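Our lab finally has a robot arm budget (well, most of one)

Posted Jun 30, 2020

I've been going on about tube handling for so long that people have started leaving the break room when I walk in, so I'm happy to report some news! The Woralden lab has the go-ahead to plan for a second robot arm, and I get to do the shopping list.

The big money question is the arm itself, and Frauke Hollmann is handling that with the folks at Huang. My end is the small stuff, and let me tell you, the small stuff adds up. Racks, spare finger pads, caps, cable guides, a decent table. I put in for $2,407 and got $2,000, so I'm hunting for $300 or so in savings and hoping the rest turns up in the August review.

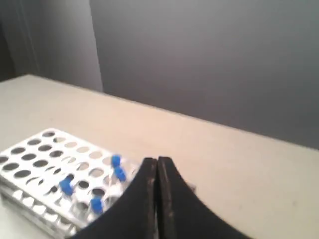
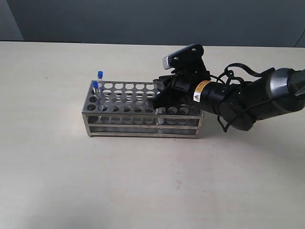
The gripper at the tube rack, up close and from across the table. Blue caps in both.

What I want most is more racks of one kind. We have a bad habit of buying whatever is on sale, and every new hole spacing means somebody has to teach the positions all over again. Gumatard quoted me a nice price on a batch of 29, and I'd love to just say yes and be done with it. Frauke would like to see one on the table first (she's right, I'm impatient).

Next on my list is finger pads. They're cheap, they wear, and we never have any in the drawer when we need them. I'm also asking for proper cable clips this time, the kind that go all the way along the arm. Zusow sells a kit, but I haven't decided if it's worth the money or if I should get a bag of plain ones from the hardware store.

Caps are staying the same. I looked at a cheaper type and the arm would need its grip settings redone, so no thanks.

If you run a setup like ours and have opinions on racks, please come find me before I send the order in. The list is taped up next to my desk with a pen on a string, so scribble away!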